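The Warranty You Bought Twice

Share this story | 78 shares | 10 comments

The man at the register wanted to know if I cared about my dishwasher.

That was how he put it. I had already paid for the thing, or thought I had, and now there was one more screen to get through. For a little more I could have the Wovia Total Home plan, which would look after me when the maker's own coverage ran out. Did I care about my dishwasher? I had known it for less than an hour.

I said no, and he looked sorry for me. I have been chewing on that look since April.

Extended warranties have been around so long that most of us have stopped hearing the pitch. We say yes when we're tired and no when we're in a hurry, and the store does fine either way. I wanted to know what the yes buys. So I got hold of the full terms for three plans - Wovia, Wondik Protect and the one Kelley Appliance sells under its own name - and read them all the way through, at the kitchen table, over a weekend I would like back.

Start with the word "total." In the Wovia plan it covers the motor, the pump and the control board. It does not cover racks, seals, hoses, filters, handles or the door spring. Anyone who has owned a dishwasher can tell you which of those two groups gives out first. My last machine went to the curb with a pump in perfect health and a door that had to be held shut with a chair.

Wondik does better here, and covers the seals. Then it takes the money back on page two, where the plan starts on the day you buy it. The maker's warranty starts on that day too. For the first year you are paying Wondik to stand behind a company that is already on the hook. The sales sheet calls this "coverage from day one," and I suppose it is, in the way that a second umbrella keeps you dry.

Kelley's plan starts when the maker's coverage ends, so it gets a point for good manners. It also says the company may settle any claim with store credit "at current fair value." I asked the help line what a four-year-old dishwasher was worth at current fair value. The woman who picked up was patient and kind and said it would depend. I asked what it would depend on. She said that would be up to the claims team, and the claims team could not be reached by phone.

People who like these plans tell me they are buying peace of mind. Fine. I'm not above it. I once paid for insurance on a rented canoe. But peace of mind is an odd thing to sell by frightening someone first, and that is how the pitch goes. For half an hour you hear that the machine is quiet, solid and built to last. Then you pay, and inside of a minute the same salesman is worried sick about it.
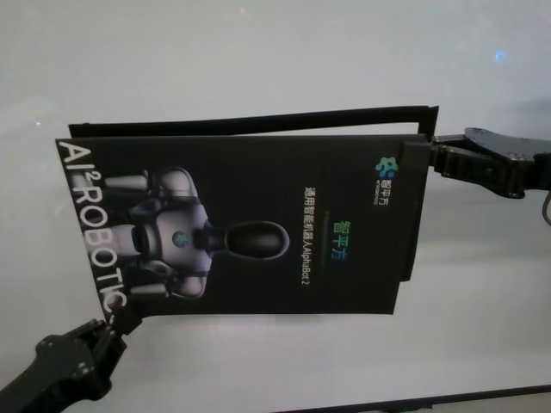

The plans also count on your losing track of them. All three want the original receipt. Two want proof that the machine was put in by a licensed installer, and Wondik wants you to register within 30 days or the whole deal is off. A neighbor of mine bought a plan for her Nakamura dryer, did everything right, and forgot she had it. When the drum quit she called a repairman and wrote him a check. She found the paperwork later, while looking for her car title.

Is it ever worth it? Maybe. If a repair bill would sink your month and the plan is cheap, and you are the kind of person who keeps receipts in order, I won't argue with you. My guess is that such a person could also put the same money in a savings account and have it there when the washer, the roof or the dog needs it. The savings account covers door springs.

I went back to the store last week for a hose. It cost less than lunch. The same man rang me up and asked if I wanted to add protection.

For a hose, I said.

He turned the screen around so I could see the price.

Contact the editors | Copyright 2019, all rights reserved | Back to top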